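Topic: Service charge at Stelo went up, is it normal?

tilehunter78
Hello to all. I bought a two-bedroom apartment in the Stelo building, second phase, and in October I received the new letter from Jarkano. The monthly charge goes from 200 to 285. Before signing I was told it would stay the same for 2 years. Is somebody else in this situation?

mbw_north
Same letter here. Did you get the promise in writing? If it was only the sales office talking, you will have a hard time.

tilehunter78
It is in the brochure, on the page with the floor plans, but in my contract I can't find it. The contract only says "according to the yearly budget".

Ejigu_fan
Then the contract wins, sorry. And I don't think 285 is so bad. You have an elevator, a garage and the roof terrace. My sister pays more in Barker Court and she has no parking.

mbw_north
I don't agree. The terrace is still closed! Why should we pay for cleaning it?

tilehunter78
This is also my question. I wrote to Jarkano and asked for the budget line by line – they answered that I can read it in their office in the morning, when I am at work. I will ask for one free morning and go there.

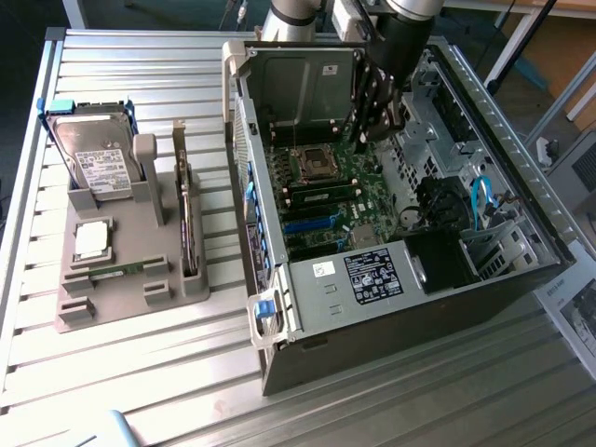 I will also ask why the ground floor apartments pay the same share for the elevator. If they let me make copies, I will write the numbers in this thread.

Ejigu_fan
Ask about the reserve fund too. In our building it was half of the increase.

mbw_north
Good point. I can come with you if it is before 10.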